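Amateur baseball: can a team change its captain after the lineup card exchange?

Posted in Rules and Scorekeeping by dugoutclerk

I keep the book for an adult wood-bat team, Drondbridge, in a 54-team weekend league. Our league rules require each club to name one captain on the lineup card, and only the captain or the manager may discuss a ruling with the umpires. On Wednesday our captain started at second base, was replaced in the fifth, and left the park for work. In the seventh we had a batting-out-of-order situation and the plate umpire would not hear the appeal from our shortstop, who had taken over as captain by agreement on the bench. The manager was coaching third and did not see the lineup problem until after the next pitch, so the appeal was lost.

Two things I need to know. Does the captaincy pass to anyone when the captain leaves the game? And was the umpire right to ignore the appeal from a player who was not listed?

Our league book says nothing on the first point. It refers to the "official rules" for anything it does not cover.

3 replies

Stomov

The official rules do not give the captain much. Most of the authority sits with the manager, and a manager can designate a player or coach to act for him. That designation has to be made known to the plate umpire. An agreement on your own bench does not count. If your manager had walked to the plate in the fifth and said who was acting, the umpire would have had a name to work with.

On the appeal itself, the question is timing. A batting-out-of-order appeal has to be made before the next pitch to either team's batter, or before a play or attempted play. Once that pitch is thrown the improper batter becomes proper and the result stands. If your shortstop spoke up before the pitch, the umpire should at least have called time and asked your manager whether he was appealing. If he spoke up after it, the captain question makes no difference.

Write down the inning, the batter and the count in the remarks column next time. A protest without those goes nowhere. 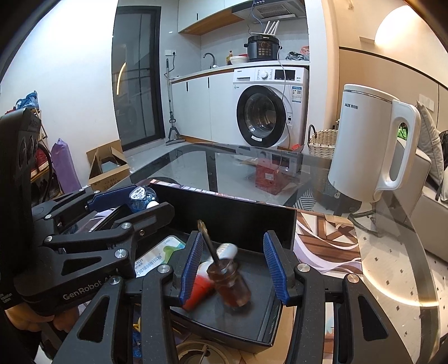
Screwdriver and tray on the table.

For the book, score the at-bat as it happened once the improper batter has been legalized. The next hitter due is the one who follows him in the listed order. Many scorers go back to the skipped batter, and then the rest of the card is wrong.

Etilex

just put C next to two names on the card. we do it every week and no ump has ever said anything

Lombardi

The reply above may work in your league, but the original post says the rules require one captain on the card, so a second C could be struck off at the plate meeting. I would check first.

I have umpired adult ball for four seasons and agree with most of what Stomov wrote. One addition. When a listed captain is substituted, I ask the manager for a new name at the same time I record the change. No rule I know of makes me do that, and plenty of umpires do not. Your manager should offer it without being asked, in the same sentence as the substitution: number out, number in, batting spot, new captain.

Also check whether your league allows protests on rule interpretation. In mine the notice has to be given before play resumes and there is a $100 deposit. If yours is similar, it is too late for Wednesday's game. You can still submit a rule change for next season. Wording we adopted: "If the captain leaves the game, the manager shall name a replacement to the plate umpire before the next pitch."

dugoutclerk

Thanks. The shortstop says he spoke before the pitch, the umpire says after. I had nothing in the remarks column. I will send in the wording.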